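How Does a Seashell Get Made?

Have you ever picked up a seashell and wondered who built it? Somebody did! Every shell on the beach was once part of a living animal, and that animal made it all by itself, a tiny bit at a time.

The builders

Most of the shells people collect come from animals called mollusks. Snails are mollusks. So are clams, oysters, mussels and scallops. They have soft, squishy bodies with no bones inside, so a hard shell is a wonderful thing to have. It keeps out crabs, hungry fish and rough waves.

A snail has one shell, usually curled in a spiral. A clam has 2 halves joined by a stretchy hinge, and it can snap them shut in a hurry. When you find half a clam shell on the sand, the other half may be miles away!

The building stuff

Mollusks have a special layer of skin called the mantle. The mantle takes calcium and other ingredients from food and seawater and turns them into a hard material called calcium carbonate. Chalk is made of the same stuff, and so are eggshells!

The mantle adds new shell along the open edge. That means the oldest part of a snail's shell is the tiny point at the top – the part it had when it was a baby. The snail never moves out. It just keeps making the doorway wider, and the whole house grows with it.

Look closely at a clam shell and you will see curved lines running across it. Those are growth lines. Shells often grow more slowly in cold water, so a chilly January can leave its lines squeezed close together.

Why so many colors?

Some mollusks add colored pigments as they build. If the mantle makes color all the time in one spot, you get a stripe. If it switches on and off, you get dots or dashes. And the shiny rainbow lining in some shells is called mother-of-pearl. It is made of super-thin layers that bounce light around in a beautiful way.

Can you hear the ocean in one?

Hold a big curly shell to your ear and you'll hear a whooshing sound. It isn't the sea, but it is still pretty amazing! The shell catches the little noises around you and makes some of them echo inside. Try it in a quiet closet, then try it in a noisy kitchen. Which is louder?

Be a kind collector

The Stunbridge Shell Club has 554 shells in its display drawers, and every one was empty when it was found. Always peek inside first. A snail or a hermit crab might be home! Check the beach rules, too, as some places ask you to leave all shells where they are.
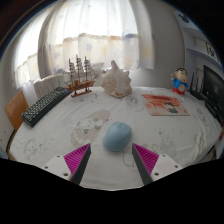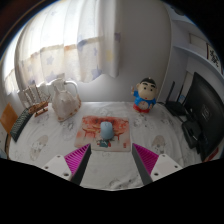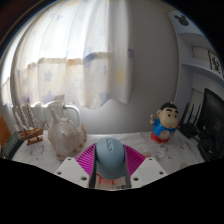
First picture: a seashell shares the table with a model ship. Last picture: a computer mouse.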